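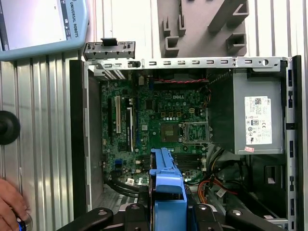
Most of the machines that come in have nothing wrong with them that a day's work would not put right, according to one of the repairers at the Pumphrey workshop, and the trouble is that a day's work costs more than the machine would sell for.

That sum decides what happens to most old office computers in this country. It is done in back rooms and warehouses, usually by people with a screwdriver in one hand and a price list open on the bench, and it comes out a little differently every year. A desktop that was worth saving in spring may be worth only its metal by November.

Pumphrey takes in computers from offices, schools and surgeries that have moved on to newer ones. The firm has two units on the trading estate at Flarnmont, one for sorting and one for repair. A lorry comes in with pallets wrapped in clear film, and each pallet holds whatever the last owner had under its desks. In a good week 150 machines go through the sorting unit. In a bad week the lorry brings monitors, which hardly anyone wants.

Sorting is quick. The case is checked for cracks, the model and age are written on a sticker, and the machine is plugged in. If it starts, it goes on one shelf. If it doesn't, it goes on another, and somebody looks inside later. Drives are taken out at this stage whatever the state of the rest. They are wiped or crushed, and the former owner gets a certificate with the serial numbers on it. For many customers the certificate is the whole point. They would pay to have it even if the computers were then dropped down a well.

What happens next depends on age. Machines from the past few years are cleaned, given a new drive and more memory, and sold on with a short guarantee. The buyers are small firms, charities and parents. Older ones go to what the staff call the kitchen, a row of benches where they are taken apart.

Taking a computer apart for spares takes less time than most people imagine. The side comes off, the cables are pulled, and the memory, the processor and the fan go into separate trays. A power supply is tested before it is kept. Main boards are the hard part. A working board can bring in £20 if it fits a common model, and nothing if it doesn't, and testing one properly ties up a bench for most of a morning. Many are never tested. They are stacked in crates and sold by weight to a refiner, who wants the gold and copper in them.

The people who do this work dislike the crates. A board sold by weight has lost nearly all the effort that went into making it. The metal comes back, or a good part of it does, but the chips are gone, and so is the energy it took to produce them. Keeping the board in use for another two years would do more good, and everyone on the benches knows it.

Whether it can be kept in use has a lot to do with how it was built. Desktop towers are fairly kind to the repairer. There is room inside for a hand, the parts are joined by plugs, and a fan from one machine will often fit another. Office models from the big makers are less generous than home-built ones, with odd-shaped power supplies and front panels wired to suit a single case, but a patient person can still get through most of them.

Laptops are worse, and the newest are the worst of all. Batteries are glued down. Memory is soldered to the board, so that one bad chip finishes the lot. Screws come in several sizes within the same lid, and the longest will go through the board if it is put back in the wrong hole. Pumphrey will take laptops, but it turns away tablets.

Some buyers have begun to ask about this before they spend. Kosora, a housing association with offices in three towns, rewrote its purchase rules last year. It now wants spare parts promised for the length of the contract and a service manual that its own staff may read. The first round of bids came back with fewer names on it than usual. The price per machine went up slightly. Its IT department thinks it will save that back by keeping each computer in use for longer, though it admits it won't know until the contract ends.

Schools find it harder to plan that way. Their money tends to come in lumps, and a lump has to be spent by a certain date. So a whole room of computers is bought at once and a whole room wears out at once, and the old ones are stored in a cupboard until the cupboard is needed. By the time they reach Flarnmont they have often sat for two winters. Damp gets into the connectors. The small batteries that keep the clock have gone flat, and the machine has lost its settings and looks dead when it isn't.

A flat clock battery is the fault the repairers like best. The part costs pennies and the job takes a minute.

Software causes more scrapping than any broken part. When a maker stops sending out security updates, a business can't safely go on using the machine, even if it runs as well as it did on the first day. A free operating system gets round this, and Pumphrey sells some desktops set up that way under the name Nokov. They do well with people who mainly want the web, email and letters. They do badly with offices that depend on one particular accounts package, and there are a great many of those.

Anyone with an old desktop at home can do a fair amount before giving up on it. Dust is the first thing to deal with. Switch off at the wall, take the side off, and use a soft brush and short bursts from an air can, holding the fan still while you do it. After that, a solid-state drive in place of the old hard disk makes more difference than anything else you can buy for the money. More memory comes next. If it still crawls, try a free system from a memory stick before you pay for anything further.

If it has to go, ask the firm collecting it what share of its machines are reused whole, and ask where the boards are sent. A decent one will have an answer ready. Pumphrey prints its figures each year on a sheet of paper pinned up by the counter, next to the opening hours and the price of a replacement mains lead.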